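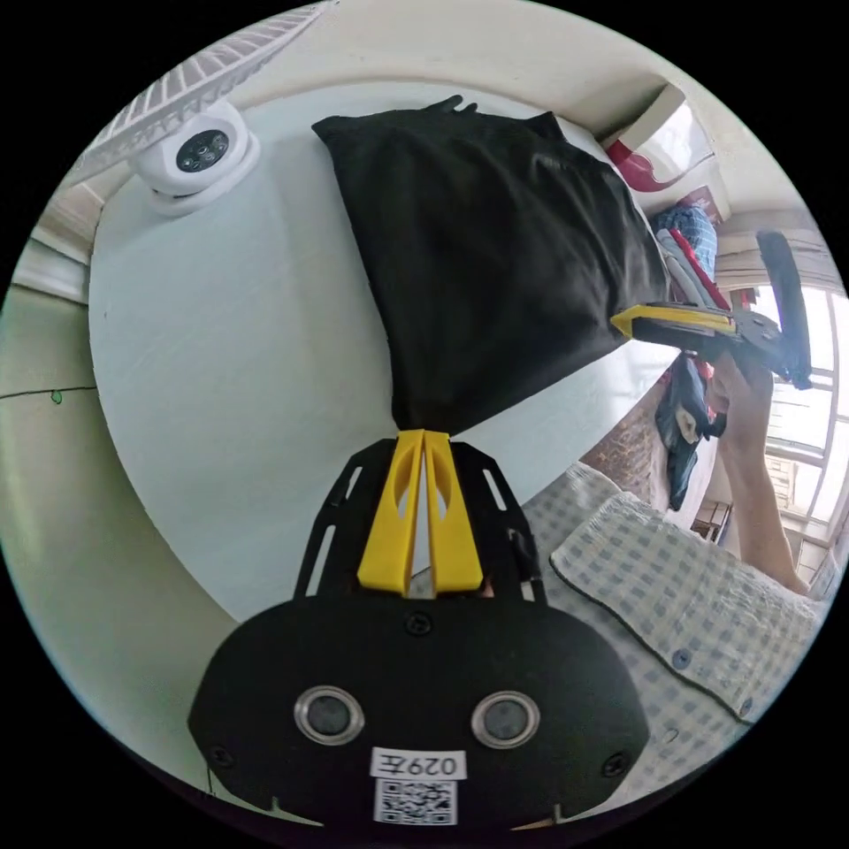

Haleo Hand-Held Gripper Pair

If you have ever tried to teach a robot to handle cloth by steering it with a joystick, you already know how long an afternoon can get. Fabric slumps, it slides, it folds over on itself just when you thought you had it, and by the time you have nudged the arm into place the sleeve has gone somewhere else entirely. The Haleo pair lets you leave the arm out of it while you teach. You hold one gripper in each hand, you do the job the way you would do it at home, and the motion of both hands is recorded together, ready to be used for training later on.

Each gripper has two soft-tipped fingers that open and close with a squeeze of the handle, and a wide-angle camera that sees what the fingers are doing along with a good deal of the room. We are fond of that wide view (some customers find it odd for the first day or so, and then they stop noticing). It means the camera on your left hand will usually catch what your right hand is up to, and that helps a great deal with two-handed work such as holding a bag open or shaking out a shirt.

Learning to use them

Most people are comfortable after 16 practice runs. Encarnación Carretero, who looks after training at our Kendport workshop, likes to start newcomers on bags and laundry, and we have borrowed her advice for the booklet that comes in the case. Go a little slower than feels natural. Let the fingers close fully before you lift. If you drop something, pick it up again and carry on, and mark the run afterward so you can decide whether to keep it. Please don't tidy the room first! A model that has only ever seen a bare table will have a hard time in a real bedroom.

Working by remote control

The same grippers can drive a pair of arms live through the Okabe link, sold separately. Your hands move, the arms follow, and you can switch between recording by hand and steering from a distance without learning a second set of controls. Katsuhiko Oshima wrote the setup guide for the link and has kept it pleasantly short.

What comes in the case

One left gripper and one right gripper, labeled
Two charging cables, 48 inches each
Spare finger set
Printed code stickers for pairing
Dendivo recording software, one seat
Booklet and carrying case

Details

Weight: 400 grams per gripper
Storage: 16 hours of recording per card
Finger opening: adjusts with the thumb wheel
Warranty: two years, fingers not included

Fingers do wear, especially if you spend your days on zippers and denim, and we keep spares on the shelf all year. Orders placed before 19th August ship with the older carrying case, which is a bit bulkier but holds everything just as well. If you would like to try a pair before buying, write to the Kendport workshop and we will gladly find you a time.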